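How to make scallion pancakes on a weeknight (no stand mixer, no special pan)

Posted Jan 16, 2020 in Bread & Dough

Quick one today because I have a dentist thing. Lots of you asked for the hot water dough after the dumpling post so here it is. Method is mostly from Feng-yi Lam, who taught the class I took at the Genstead community kitchen in August. Changes are mine. Blame me.

What you need

Plain flour, 355 grams. Weigh it, please. Cups are a mess with this dough.
Boiling water, 160 ml
Cold water, 3 tablespoons, plus a bit more if its dry
Salt
Scallions, one big bunch, green parts mostly
Neutral oil
Extra flour, one heaped spoon, for the paste

Mix the dough

Flour and a good pinch of salt in a big bowl. Pour the boiling water over in a thin stream, stirring with chopsticks the whole time. Looks like gravel. Fine. Now the cold water, keep stirring, then hands in once you can stand it. Knead five minutes. Still bumpy? Cover it, walk away ten minutes, knead again for one. Smooth now.

Rest it covered for at least half an hour. An hour is better. Don't skip this — unrested dough springs back at you and you'll never get it thin.

Make the paste

Spoon of flour, pinch of salt, into a small bowl. Heat a few spoons of oil until it shimmers and pour it over. Stir. Should be loose like pancake batter. I used to brush on plain oil and the layers glued themselves together in teh pan.

Chop the scallions now. Small. Dry them really well first, wet scallions tear the dough.

Roll and coil

Cut the dough in four. Keep three under the towel. Oil the counter, skip the flour. Roll one piece as thin as it'll go, any shape. Brush with paste right to the edges, scatter scallions, roll up into a rope. Coil the rope like a snail, tuck the tail under, press down with your palm. Do the rest. Let the coils sit ten minutes, then roll each one out flat again. Scallions will poke through. Doesn't matter.

Cook

Medium heat, not high. My old Grewal skillet runs hot so I go a notch under. Thin layer of oil, pancake in, lid on for two minutes. Flip, lid off, two or three more. Last step, scrunch it in from the sides with two spatulas so the layers open up. Flaky. Very satisfying. 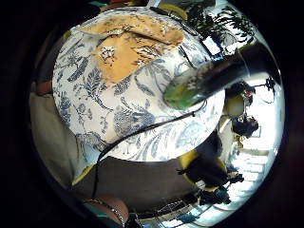
Color tells you more than the timer does. Pale all over means the heat's too low and the middle will be chewy. Black patches, too high, the inside is still raw. What you want from any thin flat thing out of a skillet is golden brown with darker speckles, like the piece on the blue and white plate, and a ragged edge is no problem at all. Eat right away, they go leathery.

Freezing

Freeze them rolled out but uncooked, parchment between each one, all in a bag. Cook from frozen, one extra minute with the lid on. Good for a couple months.

Dipping sauce

Soy sauce, black vinegar, a little sugar, chili oil if you like it. Equal parts soy and vinegar and then taste. Tirnthorpe readers, the market on the corner has the vinegar again, bottom shelf by the noodles.

Sesame version next week if I get to it.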